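Setting up the Kamata spectrometer – first calibration

I keep this guide short so you can get to your samples. Have your vial of Ulell standard thawed before you begin.

1. Turn on the source and let it warm up for 90 minutes. I get coffee!
2. Open Atar and load the "positive, low mass" method.
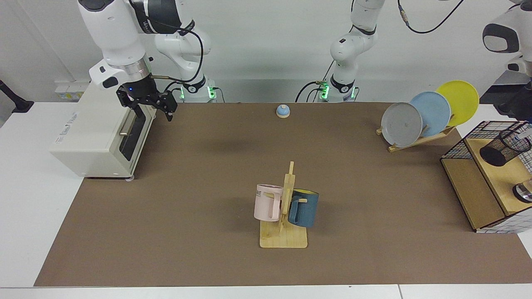

Fig. 2. Work table with toaster oven.

3. Inject the standard and look for the peak at 314. If it's drifted, hit Recalibrate and go again (I usually need two tries).
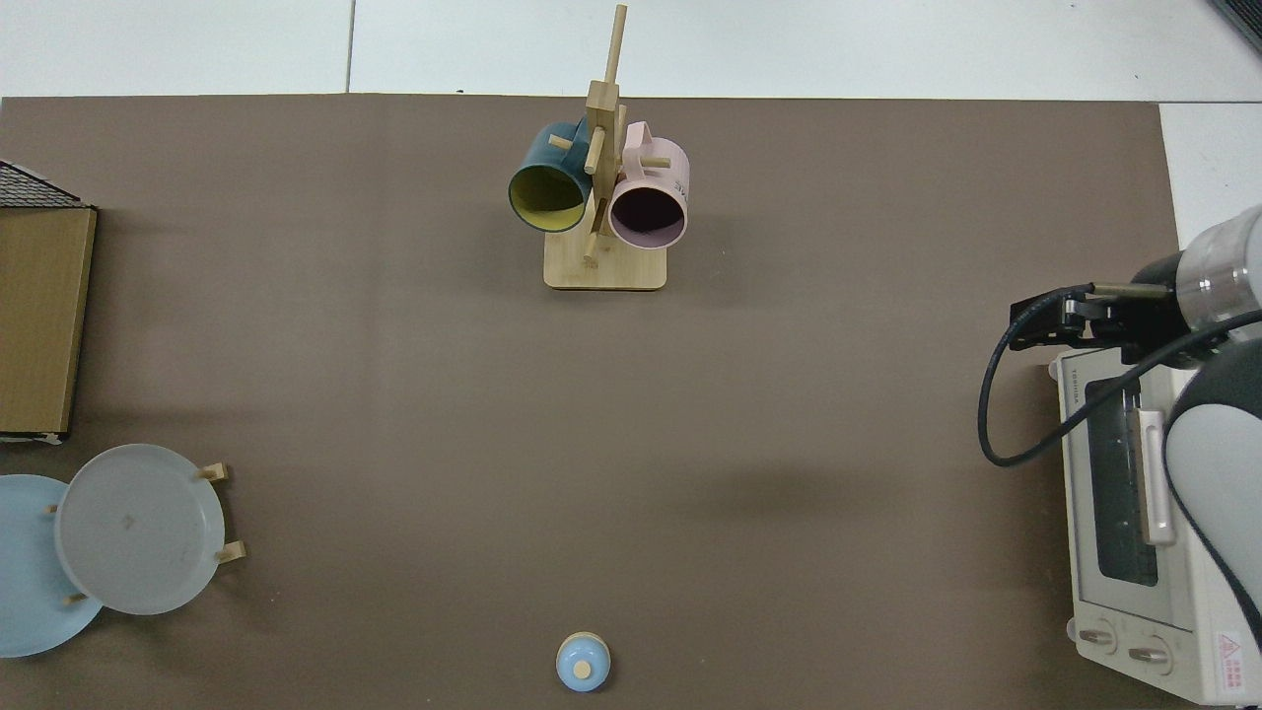 Photo: Odemen Lab

Note: the match score should be 93 or better. Mine dips a little in August – blame the humidity.

Caution: never open the source door with the voltage on.
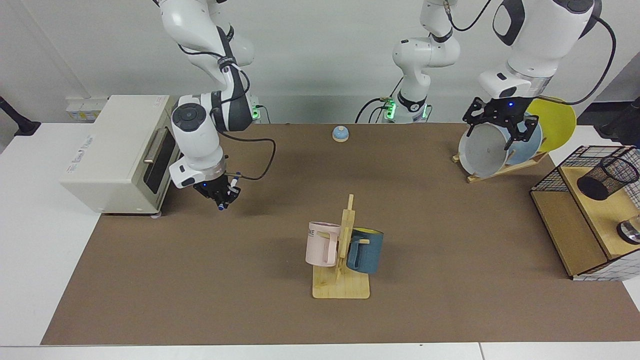 Can I use last month's standard?
Only if it stayed frozen. I toss mine after 9 freeze-thaw cycles.

4. Save the calibration under your own login.

Related pages
Cleaning the spray needle
Exporting spectra from Atar
Booking instrument time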